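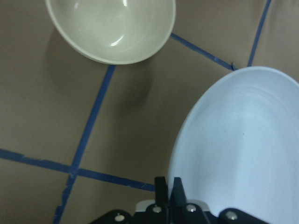 Taping off a table for plates and fruit, who else does this?

Home Forums Kitchen & Table New Posts Log In
Search this forum Enter keywords Go

Plirnness
OK so I've gone down a bit of a hole with this. Blue painter's tape on the table, laid out in a loose grid, and the dishes go in the boxes. My tape job is a little ragged (I tear it by hand, sue me) and there's a torn flap by the big plate that I keep meaning to press down. But I love it! I know where the bowl goes, I know where the plate goes, and I stop shuffling dishes all afternoon.

What I want to know is how big to make the boxes. The rectangular tray is the problem child.

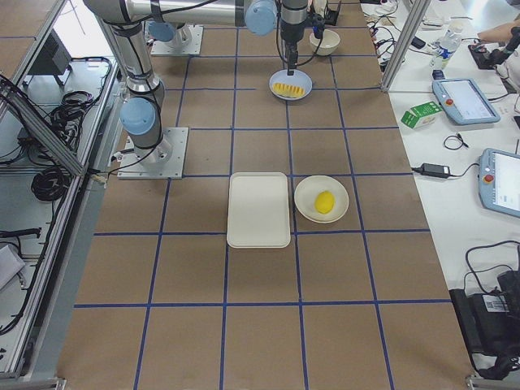 I started out measuring everything with a ruler and gave up after the second row. Now I eyeball it. The round plates sit inside a box just fine, but the tray ends up on top of a line, and it bugs me more than it should. Do I make all the boxes bigger, or give the tray a double one and live with an uneven grid?

Also, brown kraft paper: yes or no? I like it. You can see the blue on it from across the room, and at the end you roll the whole thing up and toss it.

tapeworm67
Yes to the paper. I bought a roll from Hanrahan that was supposed to last me a year and I'm still on it, 400 feet and it will outlive me. For the tray, double box. Just leave out one piece of tape. Done.

Prirneck
I'm going to be the grump. Why tape at all? Pencil lines on the paper, takes a minute, nothing to peel. Tape catches the foot of a bowl when you slide it.

Plirnness
Pencil disappears on brown paper, I tried it! And I pick my bowls up, I don't slide them. Fair point about the edges though.

Different question while you're all here. Sliced pineapple: do you stack the rings or lay them out flat in a row? I've been standing the stack up on the tray with the rind left on. It looks great and takes up hardly any space. Whole fruit gets a round plate to itself.

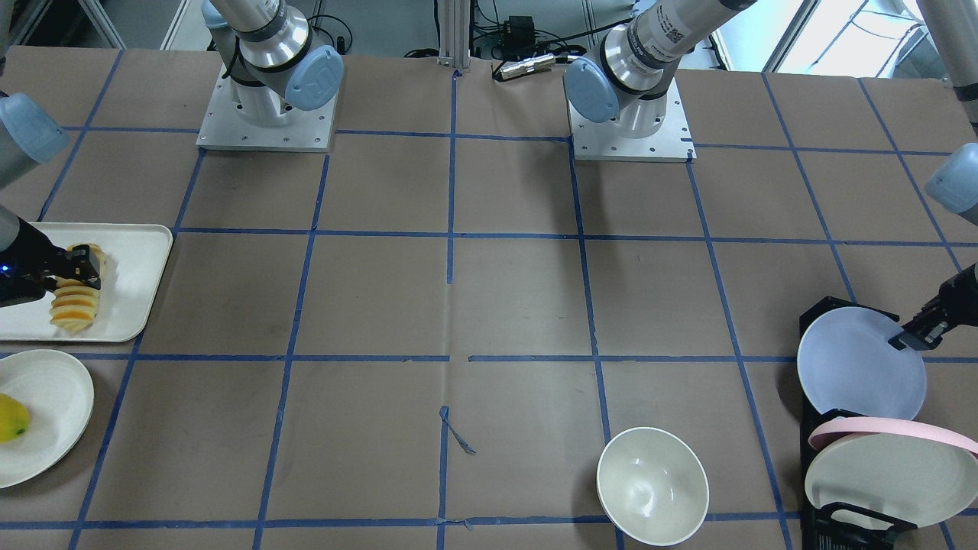
Dinesh Begum
Stack for looks, row for eating. A stack with the rind on gets awkward as soon as somebody wants a ring from the middle. I cut mine, stack it to carry it over, then lay it out on a small plate. And I'd keep an empty bowl close by for the rinds.

tapeworm67
Disagree, rind off before it leaves the cutting board. Otherwise people stand there holding it.

Prirneck
Rind on. It's a handle. (See, I can be nice about something.)

Plirnness
Two against one for the rind, I'll take it. Redoing the grid tonight with a double box for the tray, and scissors this time.

Related threads
Does painter's tape pull the finish off a table?
Kraft paper vs. butcher paper
Mango: cheeks or cubes? (23 replies)
Wirstead potluck, July: who's bringing bowls?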